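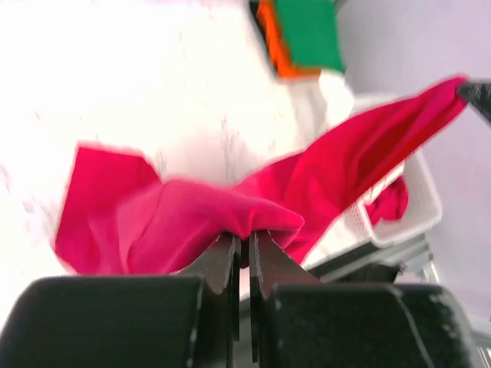

Fig. 2. Pink garment, gathered at one point and drawn out toward the upper corner.

Home | Guides | Laundry Room | Folding | Contact

Section 6. Stretching and folding soft garments

This section covers T-shirts, leggings, light sportswear and anything else that comes out of the basket in a ball. It was written by Ilse Grube for the Julby folding table and checked by Ludger Haberkorn, who disagreed with her on step 5 and is quoted there.

Earlier editions promised a flat, shop-style fold on every item. We have taken that out. Stretch fabric does what it likes, and a guide that says otherwise is selling something.

Before you start

Put the basket to the right of the work area and leave the middle of the table free. Finished stacks go at the back. The Julby top has a shallow lip along the rear edge, which is supposed to stop stacks from sliding off. It will hold a low stack. We would not trust it with a tall one.

CAUTION: Check the rim of the basket for rough spots before use. Mesh-sided plastic baskets are often badly trimmed at the holes, and thin knits snag on them. Run a finger around the rim. If it catches your skin, it will catch a sleeve.

Folding

1. Lift one garment clear of the basket. If part of it is still hanging over the rim, as the piece of pink fabric does in Fig. 2, bring that part over by hand before you pull on anything else.

2. Gather the cloth at one point near the middle of the hem. A rounded fold is fine at this stage.

3. Take a far corner and draw it away from the gathered point on a diagonal. Stop when the band is smooth. Soft creases running lengthwise can be left alone.

4. Lay the garment down and let go of the corner first, then the gathered point. Spread any loose flap out to the side so that you can see its real shape.

5. Smooth from the center outward with a flat hand. The original instruction called for 11 strokes. Haberkorn's note reads: "Two will do. After that you are petting it." We have found no difference either.

6. Fold both sides to the middle, then fold the bottom up to the collar or waistband. Turn the bundle over and place it on a stack.

NOTE: Do not stretch a garment farther to get rid of a stubborn crease. The crease comes back and the seam does not. Elastane blends are the worst for this, whatever the care label claims about recovery.

Stacking

The Bendedlow folding card recommends sorting by color. It looks nice on the shelf – and it means a child's shirt ends up under somebody else's gym shorts. Sort by owner if more than one person uses the laundry. In a one-person household, color is as good as anything.

Keep white items in their own place on the table. A crumpled white cloth set down on a white top is easy to miss under a bright lamp, and it tends to get swept up with the next garment.

Accessories

The Pristska folding board (part 82) fits the Julby table and is sold separately. It gives even widths on cotton shirts. On slippery fabric we got better results with bare hands, so try that before spending the money.

The Harms clip set was dropped from this guide in December. The clips leave marks.

For table height and leg adjustment, go to Section 2.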